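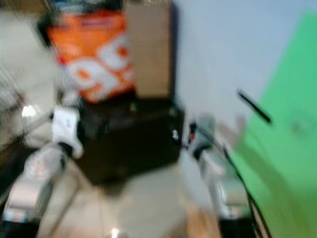 Where should the things you carry out the door every day be kept? Within reach of the door, each in a fixed spot, and up off any surface that collects other stuff.

I'll say that once at the start and again at the end. The rest of the talk is how to set it up in a small place.

## Opening (2 min)

- Thank Dodley for the use of the hall.
- Ask who has looked for their keys this week. Wait for hands.
- My own apartment in Kultdale has no entry hall. The door opens straight into the kitchen. Most of what I know about this comes from that.

## Why flat surfaces fill up

A table by the door is the first place your hands get to. Groceries go there, then a delivery box, then the mail. Small items end up under the big ones. A key is a very small item.

In December I kept a tally at home for the Xie newsletter. I put something down on the kitchen table 183 times that month. Almost 100 of those were things that belonged in another room.

(Pause. People usually laugh at the number. Don't rush.)

Points to make:

- Bags and boxes go to the kitchen or the recycling before you take your coat off.
- A tray helps for a few weeks, then it becomes a small table.
- Drawers are fine for spares. They are poor for daily keys, which slide to the back.

## Use the wall

Hooks take up no floor and no table. You can see at a glance what is there and what is missing.

If you rent, check the lease before you drill. Stick-on and suction hooks will do for light things. Suction needs a smooth surface, like tile, glass or a glossy board. It won't hold on textured paint.

Steps for putting them up:

1. Wipe the surface and let it dry.
2. Mark your row with a bit of tape first.
3. Press each base down hard and leave it alone overnight.
4. Hang one key and check it the next day before adding more.
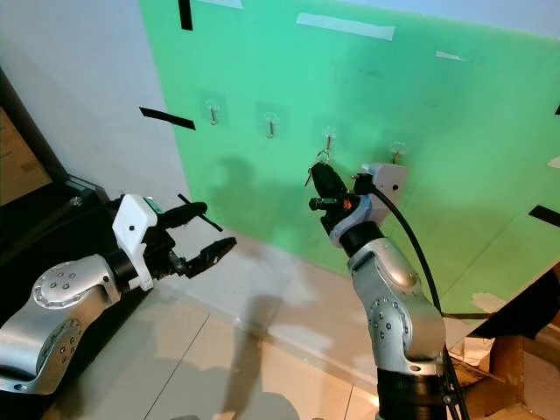 Leave some hooks free. If every hook is taken on the first day, the next thing that comes in has no place and goes back on the table. My rule is one hook per set of keys and at least one spare for visitors.

Height matters too. Put the row where the shortest person in the home can reach it. Keep it out of the swing of the door.

Skip labels at first. Let people pick their own hook and label it after a month.

## What it costs

The Lanisis tenants' group wanted to do this for a whole building and set aside 400 dollars. They spent less than half. Most of it went on boards for the units with rough walls. (If asked: I don't have the breakdown with me.)

## Questions I usually get

**My hooks keep falling.** Clean the wall again and take weight off. A heavy bunch of keys needs a screw-in hook.

**What about bags?** Low and separate, on a sturdy hook or the floor. Don't hang them over the keys.

**The kids won't use it.** Hang their own key there and give it a few weeks.

## Close

Repeat the first answer: near the door, a fixed spot, off the table. Handout is on the chair by the exit. Hall has to be clear by 8:30 p.m., so stack chairs on the way out.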